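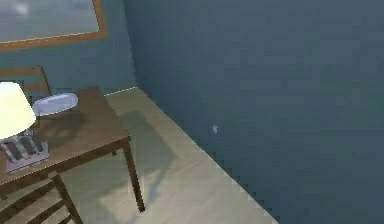 Page 662

Contents | Previous | Next | Glossary | Index

September
Prepared by the Judstead Trades Editorial Group

CHAPTER 3
Measuring Interior Walls for Paint

3.1 Scope of the chapter

An estimate for interior painting begins with area. Labor hours, paint quantity, primer quantity and masking supplies are all worked out from the same set of wall measurements, and an error made at this stage carries through to every later line of the bid. This chapter covers the measurement of flat walls in finished rooms. Ceilings, stairwells and exterior siding are treated separately.

The worked figures come from the Adell house, a single-story residence used throughout this part of the book. The rooms to be painted have a combined floor area of 961 square feet and a gross wall area of 2484 square feet. Students should keep their own takeoff sheet for the Adell house, as later chapters return to the same numbers.

3.2 Gross and net area

Gross wall area is the perimeter of a room multiplied by the height of its walls. No allowance is made for doors, windows or built-in cabinets. Net wall area is the gross area less the area of all openings and unpainted surfaces.

Both values are recorded. Paint is ordered from the net area. Labor is usually priced from the gross area, as cutting in along door casings and window trim takes up much of the time saved by not rolling the opening itself. Some contractors price labor from net area and add a separate charge per opening. Either method is acceptable if it is used the same way on every room of the job.

Perimeter is measured along the baseboard with furniture in place where possible. Height is measured from the top of the baseboard to the ceiling line, at two corners. If the two readings differ, the larger is entered.
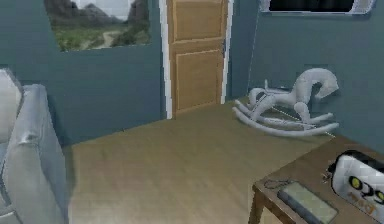

Figure 3.1 Interior with a closed wood door. The door is left out of net wall area.

3.3 Deductions

A deduction is taken for any opening larger than the limit stated in the estimating standard in use. Small items such as outlet plates, switches and vents are never deducted. Hung pictures and mirrors are not deducted either, as the wall behind them is normally coated with the rest.

Doors that will be painted are removed from the wall area and entered on the trim schedule. Doors with a clear or stained finish are removed from the wall area and entered nowhere, except as a masking item. A common mistake is to list a stained door on the trim schedule and so price it twice — once as masking and once as paint.

3.4 Color and number of coats

The number of coats depends on the existing color, the new color and the sheen of both. Deep blues, greens and reds have less hiding power than most mid-range grays and often call for a tinted primer. The estimator records the existing color in plain words on the takeoff sheet. Color should be judged on more than one wall, because a single paint can look lighter or darker from one side of a corner to the other as the light changes.
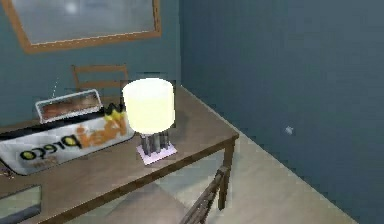
Figure 3.2 Blue-toned walls meeting at a corner, with table and chairs.

3.5 Furnished rooms

Occupied rooms take longer than vacant ones. The Sala method, used in this book, assigns each room a furnishing class: clear, light or heavy. A light room can be worked by moving its contents to the center of the floor and covering them. A heavy room requires that some pieces be taken out before work starts — this time is entered as a separate line and is not folded into the painting rate.

The class is entered in the last column of the Fato takeoff form, next to the ceiling height. Table 3.1 gives the hours to be added for each class.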